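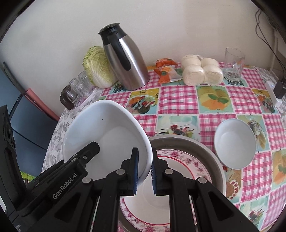 Chapter 8
Teaching by Showing: Hand-Held Grippers and Remote Control

Anyone who has explained a household chore to a teenager knows the limits of verbal instruction. "Put the bowl away" sounds complete. Away where? Which way up? With what in your other hand? A robot is worse off than the teenager, having never seen a bowl put away and lacking even the wit to sigh.

The methods in Chapters 5 through 7 dealt with this by writing things down: waypoints, grasp poses, force limits. They work nicely in a factory cell, where the same part shows up in the same spot until somebody retires. A dining table is less polite. In the opening photograph, a large white bowl is tilted over the side of a basin, with a flowered plate lying in the basin and a smaller bowl on the cloth next to it. There is a thermos jug, a head of napa cabbage and a bag of steamed buns to avoid. The cloth is printed with pictures of fruit and vegetables, so a vision system also has to work out which of the groceries are real.

You could write code for this table. Rosimeire Barros tried something similar in her first year on the Meireles project and ended up with 258 rules for clearing a table, 37 of which concerned spoons. Then someone bought new spoons.

The alternative is to do the job yourself and let the machine learn from the record. This chapter covers two ways of going about it.

In remote control, or teleoperation, a person drives the actual robot from a distance, by joystick, headset or a matching pair of arms. Whatever is recorded is something the robot could really do, since it did it. The price is that you need the robot, and that driving one feels like buttering toast in ski gloves.

In hand-held demonstration, the person carries the gripper and leaves the rest of the robot at home. Two black grippers appear in the photograph, one coming in from the near side of the table and the other from the left; the near one is of this sort. Look at the nearer one. The inner faces of its fingertips have ribbed blue pads, and the rim of the large bowl passes between them. Keep that view in mind for Section 8.3, where we ask how much of a bowl a learner needs to see before it can decide where to take hold.

Hand-held work is quicker and far more comfortable. It also lets people cheat without noticing. A human wrist will bend in ways that a six-joint arm can only envy, and a demonstrator in a hurry will lean over the table at angles no fixed base could reach. Jailson Assunção recorded 96 demonstrations for the Dotach arm one October and threw out most of them on these grounds. He is still a little sore about it – as was his shoulder.

Before you read on, clear a table using only the thumb and first finger of each hand. Note every time you want a third finger. You will need the list for Exercise 8.1.

8.1 What Counts as a Demonstration

A demonstration is a record over time of what was sensed and what was done.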